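Review of the Otach Two-Arm Bench Kit for Cloth Handling
Student project report, Otville, 19 July 2018

1. Purpose
The department asked for a review of the Otach kit before the trial license ends in August. We compared it with the Filali single-arm kit on one job: picking up small cloths from a bench top and folding them. 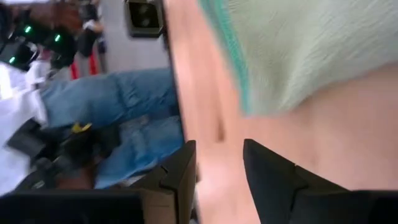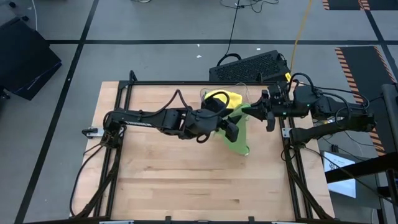
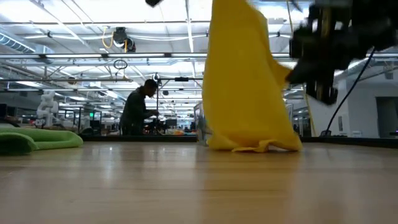
Fig. 1. Views from the review of the kit. The second shows both arms at the yellow and green cloth over the bench; the third, the yellow cloth hanging from one gripper.

2. Method
Each run began with the cloths dropped on the bench by hand. The operator started the stock folding routine and did not touch the cloths again until it stopped. We logged 536 runs on the Otach kit and 127 on the Filali kit. A run counted as complete if the final fold lay flat with no corner turned under.

3. Results
The Otach kit completed 400 runs. Most failures came at the first grasp, when the fingers closed on two layers. Handing a cloth from one arm to the other was reliable once the grip force was lowered from the factory setting. The Filali kit completed 26 runs. It has no second arm to hold the free edge, and long pieces slid back into a pile.

4. Setup and support
The Otach manual covers mounting well but says little about calibrating the wrist cameras. Two support requests were answered, one of them with the wrong file. Cable routing near the elbow needs to be checked daily.

5. Recommendation
Extend the license for one term. Repeat the test with thicker fabric.

Comments (2)
benchrat: Which grip setting did you end up with? Ours drops anything thin.
k_loom: We had the same double-layer problem. Lowering the approach speed helped a little.

Related reports
Firkunska gripper pads: wear test
Filali single-arm kit: first setup notes
Calibrating wrist cameras on a shared bench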